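# Re-varnishing an acrylic painting after it is framed?

**marlene_b** (Marlene Bélanger)

Hello all. I have a small show in June 2026 at the Rukness gallery and one of my acrylic paintings, a harbor at low tide, has a problem. In April I put on two coats of Nisevix satin varnish. Now the sky has shiny stripes when the light comes from the side. The painting is already in its frame and the gallery wants to hang it soon. Can I add a third coat without taking it out? The canvas is 80 x 600 mm, so it is a long narrow piece.

---

**tidepainter701**

Please take it out of the frame. If you brush against the inside edge of the wood, varnish collects there and you get a thick line. I did this once on a commission and the client saw it before I did.

---

**Rosaire Sutherland**

I agree about the frame but I would not add a third coat. Stripes in satin usually mean the matting powder was not mixed well, and one more coat on top can make it cloudy. Is your varnish the removable type? Then I would remove it and start again.

---

**marlene_b**

Thank you both. The label says removable with mineral spirits. I am afraid to remove it, because in the water I used thin glazes over a texture. I made the ripples by pulling a tool through heavy gel, and the color sits only in the grooves.

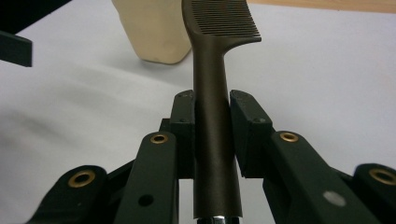

*Dark comb with fine teeth, bent head*

The ripples are the part people like most, so I would be sad to lose them. Maybe I can remove the varnish only from the sky?

---

**Rosaire Sutherland**

Only from the sky is risky. You will have a border where the old varnish stops, and you will see it in side light, the same as the stripes. Did you put an isolation coat between the paint and the varnish? If yes, the glazes should be protected.

---

**marlene_b**

No isolation coat – I did not know about it at that time.

---

**tidepainter701**

Then I disagree with Rosaire. Without an isolation coat I would never rub solvent over thin glazes. Buy a spray varnish in satin, lay the painting flat and give it two light passes, one in each direction. I use Kullavico and it hides brush marks well. Test it first on some old study with the same Nisevix on it.

---

**Rosaire Sutherland**

Spray can hide it, yes, but if the layer below is uneven it can come through again later. I sold prints and paintings for many years and I had works returned for this reason. A buyer who pays 1000 dollars looks at the surface very closely.

---

**nguyen_studio**

May I ask a simple thing? How will it be lit? If the gallery uses lamps from above and not from the side, maybe the stripes do not show at all. Mrs. Nguyen, my teacher, always took a painting to the room before she repaired anything.

---

**marlene_b**

I asked today and the lamps are on a rail, quite high. They will let me bring it and try it on the wall before I decide. I have an old study with the same varnish, so I will test the spray on that one too.

---

**tidepainter701**

Good plan. Shake the can for longer than it says, and wipe the dust off the study first.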